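Cable day on the two-arm cell

2024-04-27

Long day, short post. Most of it went into the purple cables again. Both arms, full strip down to the base plates and back up.

The cell is the sock one, for the Tomar job. Two arms on the front rail, tray at the back left, cloth goes in the middle.

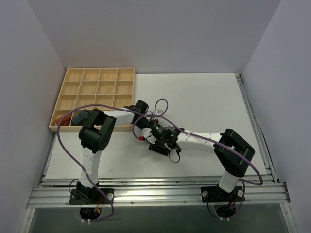 Purple cable, tray and both arms. 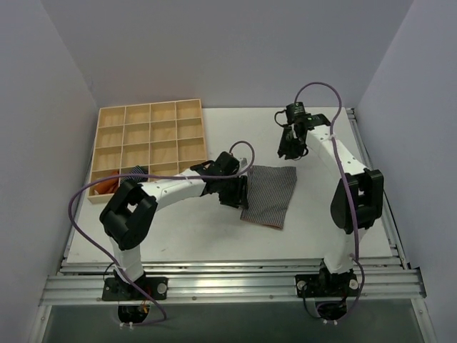
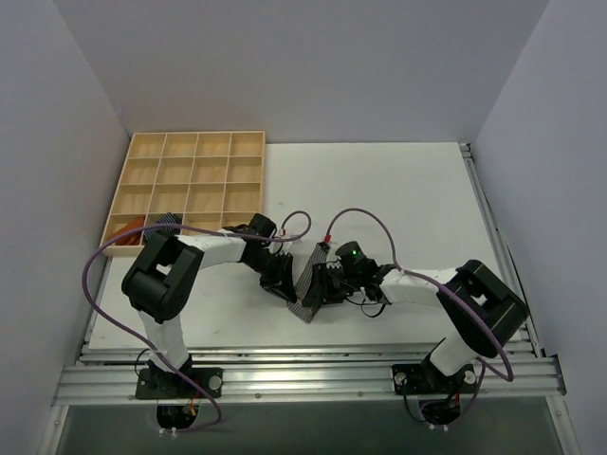 So, what I did. The left wrist was dropping out whenever the forearm went past a certain reach. Not every time, maybe once in 10 cycles, which is the worst kind. Baltazar Tovar swore it was the servo. I swore it was the connector. We were both a bit wrong, the cable had too little slack at the elbow and was tugging on the plug.

Old routing had it tied down in 3 places. Now it's two, and the loop over the wrist is free to move. Looks messy. Works better. If you tie it tight it looks great for a week and then you're crimping pins at night, ask me how I know.

Also re-torqued the base plates. One bolt on the right plate was nearly a full turn loose. No idea since when - I last wrote it down in July, so that's on me. New rule, check the plates every 56 hours of run time, and put it in the log, on paper, not in my head.

Things still to do:

Re-zero both elbows, the left one is off by a hair after I had the plate out.
Order more red connectors from Bevum, the last batch had two duds in it.
Clean the rail grooves. Theres lint in there from all the cloth.
Ask Stetum if they will sell the gripper fingers seperately, I don't want a whole kit every time.

Ran 23 folds after the fix and no dropouts. Not enough to call it done. I want a long run overnight before I tell the Flornerley people anything, they get excited and then they get on the phone.

More when the parts come in. Going to eat something now.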